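Chapter 4
Showing, Not Coding: Teaching a Robot by Hand and by Remote

Pick up a pencil. Go ahead, do it before you read on. Now try to write down what your hand did, in enough detail that a stranger who had never held anything could copy you. How far apart were your fingers when you started to reach? When did they begin to close? How did you know when to stop squeezing?

Most people give up after two or three sentences, and that is a wonderful place to begin this chapter! You are an expert at picking things up, and you can't explain how you do it. For a long time this was a real headache for anyone who wanted a robot to do the same job, as every bit of know-how had to be turned into lines of code by somebody who had never needed words for it before.

In this chapter we try something else. We let the robot have a go while a person steers it, and we save everything: the joint angles, the opening of the gripper, and the pictures from the wrist camera, all stamped with the time. One full run of a task, saved from start to finish, is called a demonstration. A pile of them is a dataset, and a program that learns to act from that dataset is called a policy. You will meet these three words on nearly every page from now on, so it's worth getting comfortable with them.

There are two main ways to give a demonstration. In hand guiding (many books call it kinesthetic teaching) you take hold of the arm itself and move it through the job. The motors go slack enough to let you push, and you can feel right away when an elbow has run out of room. In teleoperation you stay off the arm and work it from a distance, with a joystick, a hand controller, or a second, smaller arm that the big one copies. The Mustis kit used in our lab exercises comes with a small leader arm of this kind, and the Tostance software lets you switch between the two methods from the same menu. 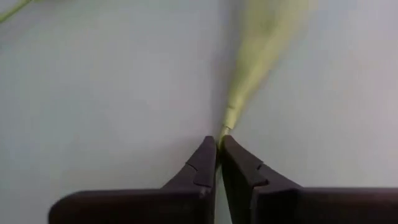 Beginners nearly always love hand guiding first. It feels like teaching a child to hold a paintbrush, and your first demonstration may take you only a minute. The trouble comes when you look at the saved pictures and find your own sleeve in half of them. A policy trained on those pictures may come to expect a sleeve! Teleoperation keeps you out of the way, but now you have to judge depth on a screen, and you can't feel how hard the fingers are pressing. Expect to be clumsy for your first hour. Everyone is.

Try it: the Amaral exercise

Set up the pick-and-place task from Appendix B. Record 40 demonstrations by hand guiding and 40 by teleoperation, using the same object and the same start area for both. Take a break whenever your movements get sloppy, and write down when you took it. Then pick 12 runs from each set and play them back side by side.

As you watch, pay attention to the moment just before the grasp. Do you slow down? Do you pause with the fingers open, then close them all at once, or do you close them on the way in? You will probably find that you have a style, and that it changes with the method. A policy will learn the style along with the task, hesitations and all.

Keep your failed runs too, in a folder of their own. A drop followed by a good recovery can teach a policy something that a perfect run never shows it, and we will put those recordings to work in Section 4.3 when we get to the Dirummont sorting project.

Before that, Section 4.1 looks at what gets saved during a demonstration, and how often. Have your kit charged and the wrist camera plugged in, as the first recording starts on the next page.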